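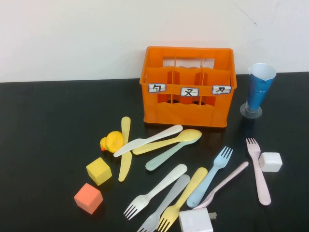

Page last changed: 10 Jul 2025

Garnton Robotics Club – members' list archive
Subject: Re: Cutlery sorting task, state of play
From: Hugo Montoya

Nicanor, some answers below, plus what I have from the bench.

Nicanor Lozano wrote:
> Can someone set out what the Bustamante entry is meant to do? I have
> read the task sheet and I am still not clear whether the toys have to be
> moved, or only left alone. Also, are we keeping the black table? I had
> trouble with it when I wrote the first version of the detector.

The task is the one on the sheet. Spoons, forks and knives start loose on the table and each has to finish in its own compartment of the orange caddy. The labels are 勺, 叉 and 刀, left to right as you face it, for spoon, fork and knife. The arm does not need to read them. We fix the order in the config file and check it by eye before a run.

The toys are distractors. The duck and the foam cubes may be nudged but not lifted, and anything lifted that is not cutlery ends the run. The blue cup is treated as a fixed obstacle to the right of the caddy. Please do not park the arm over it.

On the detector: the overhead model is adequate when items lie apart. It is poor when handles cross, and it still confuses a spoon with a fork if the head is hidden. Birkine retrained it on 200 stills from the fixed camera and 200 from the wrist, and the second set made the larger difference. The spoon and fork mix-up remains in 11 of the wrist stills. I have put those in the shared folder under "review".

The wrist camera has its own fault. During a fast move the picture smears along the direction of travel and the edges of the handles run together. The grasp planner then takes two close handles as one wide one and opens the fingers too far.
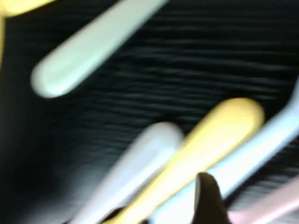

Wrist camera, motion blur over a group of handles.

I have added a pause before the grasp call and dropped any picture whose sharpness score is under the limit. This costs more than 2 seconds per item, so the limit wants tuning before September. A shorter exposure would help too, but then we need a better lamp.

As to the table, I would keep it. The pale plastic stands out well against black. The grain is a nuisance at low angles, where the light picks out the streaks and the edge filter returns a lot of short parallel lines. Masking by brightness first removes most of them. The Trimar branch has this as an option, off by default. Please switch it on if you are testing with the wrist camera.

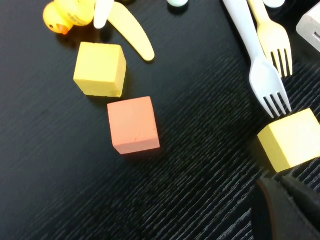 Nicanor Lozano wrote:
> Fine by me on the black table, then. I would rather the brightness mask
> was on by default, and that the wrist model could answer "unknown" when
> it can only see a handle. The arm could go and look from another angle.

Agreed on both. "Unknown" needs a change to the message format, so pull the Trimar branch again before you start. I will do the default tonight – it is one line in the config file.

Hugo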